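Noner riser recliner: our thoughts after a winter with it

My mum came home from a rehab ward at the end of last year with a new hip and strict instructions about not bending too far. Her old armchair was far too low, so we needed something fast, and after a lot of sitting in showrooms we bought the Noner riser recliner in the two-motor version. I love this chair. She loves this chair. The cat would move in permanently if we let it.

We paid £899, with VAT relief already taken off because Mum qualifies (do ask about this, the shop won't always bring it up!). Delivery took 14 days. Two men carried it in, plugged it together, raised and lowered it a few times and took all the cardboard away with them, and I'd have given them a medal for that alone.

The main thing you want from a chair like this is a smooth, slow lift, and the Noner is lovely. It tips you forward gently until your feet are flat on the floor and your weight is over them, and there's no jerk at the start. We'd tried the Worneck in the showroom and it gave a little kick as it set off, which made Mum grab the arms. She didn't trust it after that. With this one she was getting up on her own by the second morning, with her frame parked in front of her and me hovering in the doorway pretending to look for my glasses.

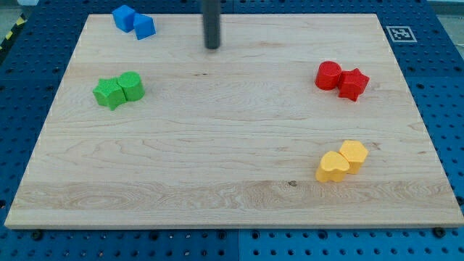
The handset has just four buttons, big ones, with raised arrows you can feel in the dark. Back and legs move separately, so she can have her feet up for the swelling while still sitting straight enough for a cup of tea. The handset lives in a side pocket, and the cord is long enough to reach across to the other arm if you're left-handed.

Size matters more than I expected. Fully reclined it needs 192 cm from front to back, so measure before you fall for it. We had to shift the bookcase. The seat comes in three heights and the shop's fitter measured Mum from the back of the knee to the floor, which took a minute and saved us ordering the wrong one. I'd guessed the tall seat and she needed the medium.

Grumbles? A few. The arm covers slide about and I've ended up pinning them. The battery backup, for power cuts, takes two ordinary square batteries that aren't in the box. And the beige fabric shows everything, so we bought a washable Sombatkul seat pad to go on top, and it has already survived soup.

If your budget is tighter, the Stumow single-motor chair was the best of the cheaper ones we sat in. It's perfectly comfy, though your legs come up whenever the back goes down, and Mum found that annoying for watching telly.

Her physio was pleased with the height and the firmness when she came round in February. Mum now has the knitting bag hooked on one side, the radio within reach and strong opinions about anyone else sitting there. Five stars from both of us, and I'd happily buy it again tomorrow, just in the dark green.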